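December 19, 2019

Kudumden handheld collection, office room.

Aim for this block was 100 takes. Got 40 I would let near training. The log says all of them "completed", but completed only means the person pressed stop. It says nothing about whether the pose track is any good, and I don't see why we keep quoting that number to each other.

Main trouble is still the marker cubes. Skeltura reports a confident pose with one face in view, and I don't believe it. Replayed 2 takes by hand and the left controller flips orientation for a moment, then flips back. The smoothing step hides this nicely. I'd sooner see the jump and drop the take.

Liao build: no change that I can measure. Release note claims better recovery after the cubes come close together. Not convinced, want the same takes run through the old build before anyone writes that down as a win.

Also unclear what the model is meant to learn from people who hold both hands at chest height between reaches. That pose is all over the set. If we don't trim it, Gidura will learn to hover.

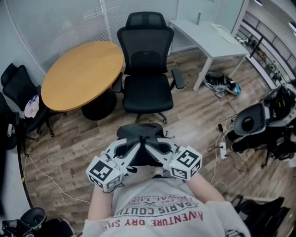

So trimming comes first, then the replay check, and only after that more recording. Cables on the floor should be taped before the next block, I keep stepping on them.

Open: who decides the one-face cutoff? I vote we reject anything under 2 faces and see how much is left. Probably not much.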